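Cleaning and Keeping Baskets: Which Tips Hold Up

Every December my sister-in-law Remedios Ortuño sends me a list of cleaning tips she has clipped from somewhere, and every year a good half of them involve vinegar. I try most of them.

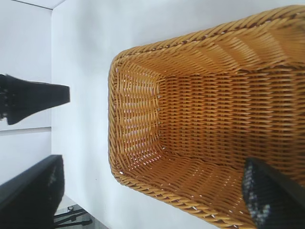 Take the advice to soak a dry basket in the bathtub overnight. I did this to a willow log basket I had owned for 5 years. It came out heavy, sagged on one side while it dried, and grew gray spots on the bottom that I never fully got rid of. A quick misting with a plant sprayer does whatever good water is going to do. If strands are already snapping when you press them, water won't mend them.

Lemon oil is the next one. It makes cane look nice for an afternoon and then it holds dust. I wiped half of a chair seat with it and left the other half alone, and by the end of the month the oiled half was the dirty half. Use a barely damp cloth and stop there.

What does get the dirt out is a vacuum with the brush attachment, followed by a cheap, soft paintbrush for the corners. The brush matters more than anything you could spray. Go along the weave first, then across. For sticky spots, put a drop of dish soap in a bowl of warm water, dip a toothbrush, shake it nearly dry, and scrub. Blot with a towel and stand the basket on its side somewhere with moving air. Don't put it on a radiator, whatever Remedios's list says.

Plastic weave is a different matter. You can take it outside and hose it down, and most of the fuss above doesn't apply. Check the frame first, though. Some have a metal wire inside that rusts at the joints, and the rust will come off on your towels. If you can't tell plastic from plant, look for a cut end on the underside. Plant fibers look ragged or grainy there, and plastic is usually the same color all the way through.

Baking soda for smells: maybe. My neighbor Benito Cantero swears by it. I left a cup of it in a musty basket for 4 days and the basket smelled musty with baking soda in the cracks. A week on a covered porch worked better and there was nothing to vacuum up afterward.

Loose ends are worth fixing early. Tuck the strand back under its neighbor with a blunt knitting needle, add a dab of wood glue, and hold it with a clothespin until it sets. Hot glue is quicker — and it lets go the first time the basket is carried full.

Liners I do recommend, grudgingly. An old pillowcase is fine. The fitted ones with elastic cost too much and shrink in the dryer, so if you already bought one, wash it cold and hang it up.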